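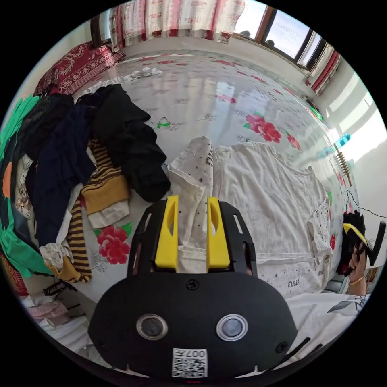
Pamley asked whether it would be cheaper to hire a pair of grippers for a month and buy only if the results were any good. It can be, but only for short jobs. Most of the questions we get about budgeting for hand-held grippers start in the same place, so we have put the answers together.

How many grippers should we budget for?
Two per operator, one for each hand, if the work involves cloth. Folding and sorting clothes is hard to do with one. Add a spare pair for every 6 operators.

What does a pair cost?
The Brorkum pair is 1,366 pounds before VAT, with fingers fitted. Cables and the carry case are charged separately. Prices were last checked in April 2021.

Do we need to rent a room?
Usually not. Clothing work can be done on an ordinary bed in an ordinary bedroom, and a home visit costs less than a studio. Allow for travel and for the time spent setting up.

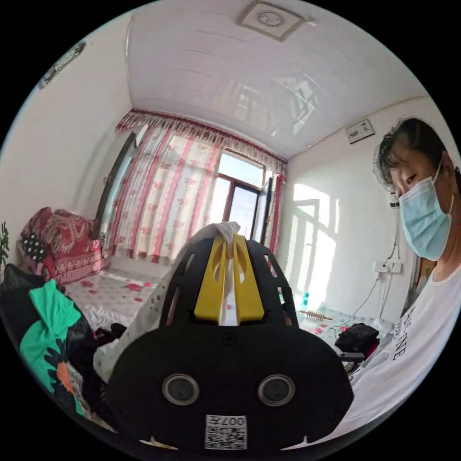 Hand-held gripper in use in a bedroom, with clothes on the bed.

Do operators need to be paid for training?
Yes. Put in 9 hours each at the normal rate. People pick up the grip quickly, but thin fabrics and plastic bags take longer – they slip, and they bunch up between the fingers.

What should we set aside for consumables?
Mainly fingers. Samuel stocks them in packs and we suggest ordering the first pack with the grippers, as delivery was slow last December. Labels can be printed in-house.

Should we buy clothes to practise on?
A small amount is enough. Mixed garments are more useful than a stack of identical shirts. Old ones will do.

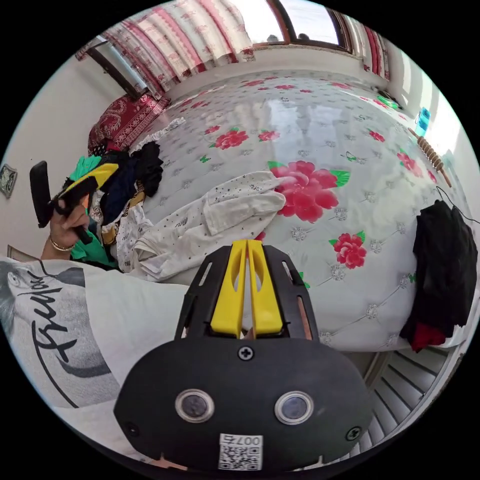 Two grippers at a bed with mixed clothing.

Is there a minimum project size?
Pesico takes orders from one pair upwards. For planning support we ask for a budget of at least 3,000 pounds, including equipment and operator time.

Can we add a robot arm later?
Yes, but cost it as a separate project. The arm, its mounting and the safety check all need their own lines, and the lead time is longer than for hand-held units.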